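Nusinmont Workroom: Gallery
The parts wall

Posted December 22, 2018 by Edem Tetteh
Views: 1,106

Dear visitors, welcome to the gallery of our workroom. Many of you asked me by mail how we keep computer parts when they are out of the computer, and I promised to show it before the end of the year. I am writing English carefully, but please excuse me if some word is strange. Lok-yiu Lo has read the text and corrected the worst places.

The workroom belongs to Kivard, a small firm with eight people. We teach the assembly of desktop computers, and we also put together machines for the schools near us. For this work we take the same parts out and put them in again very often. In the old room everything was lying in cardboard boxes on a table. A memory module was under a cable, a processor was in its plastic shell under a manual, and when a person needed one of them he first had to move all the others.

I wished to have the parts standing upright in front of me, each one in its own place. Lok-yiu wished to have the table free for writing. So we agreed on the wall quite quickly, and after that we did not agree on anything for two weeks, because she wanted drawers below it and I did not.

The panel

The ribbed aluminum was bought second-hand from a man who was closing his shop. It came in a long piece and we carried it through the town on foot, which I do not recommend when there is wind. I cleaned it with dish soap and a soft brush. The grooves keep dust very well, so a brush is better than a cloth. It is still necessary to go over it every Friday.

With the lamp on, the metal becomes very bright. In the first days I found it too much for my eyes and I moved my chair to the side. Now I am used to it. Lok-yiu says that she finds small screws faster with so much light, and I believe her.

The rail

Above the panel goes the aluminum rail, also with grooves, but these ones run along its length. I like this kind of profile very much. You can fix a thing on it, look at it for some days, loosen it and push it a little to the left. My father worked in wood and he would measure three times before he made a hole. With the rail I am permitted to be less wise than he was.

The wall behind it was already gray-green when we rented the room. I wanted to paint it white and bought the paint. The can is still closed.

The plate

The flat gray plate is the part I am most proud of. Its upper corners are rounded, and the surface is matte, so it does not shine as the metal behind it does. I made the first drawing in November on the back of a Drisetti invoice, and the plate we have now is still close to this drawing, only the pockets became wider. The first pockets were exactly as large as the parts, and this was my mistake. The part went in nicely and then we could not get it out with our fingers.

For the processor there is a square pocket in the middle. A processor should be taken by its edges, and its contacts should not be touched, so I tell the students to look at the pocket first and only then to move the hand. They are always in a hurry with the processor. I think it is because they know the price.

The holders

At the left are the dark gray holder blocks. A block with a slot is a very simple thing, but it took more evenings than all the rest. If the slot is too narrow, the green board must be pushed, and I do not like to push a green board. If it is too wide, the board leans and looks untidy. Lok-yiu solved it with a file and much patience, while listening to the radio.

We let the board hang down below its holder, standing on its long axis. Visitors ask if it will fall. We had one fall during the trials, from a block which is not in use anymore, and the board was working afterward.

The cables

I must confess that I have not finished the cables. They are thin and black, they hang over the top of the wall, and there is a power adapter with them. My plan was a channel painted in the color of the wall. I ordered it from Wada, and they sent a very polite letter that it will come in the new year. Until then the cables make loops, and I try to look at the plate instead.

Some answers to the letters

Is it expensive? The panel was cheap and the rail was not. If you have an old shelf rail at home, please try with that first.

Do you sell the plate? No, but I can send the drawing. Please write to me what parts you will keep on it, so that I can tell you which pockets to change.

Can it be used for laptop memory? The slots are too long for it. It would stand inside, but one would not see it well, and for the students it is important to see it.

How do you clean the plate? With a dry brush. I tried a wet cloth one time and it left marks which I was looking at for a week.

Lok-yiu has now won the discussion about the drawers, and I am building them during the holidays. They will be low, with felt on the bottom.

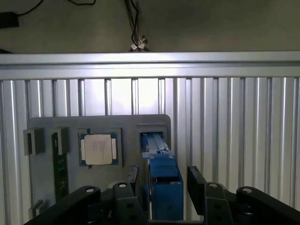
The felt is green, as it was the only color in the shop, and there is enough of it for roughly two more drawers if somebody in the town would like to have it. Please ask for Lok-yiu at the door.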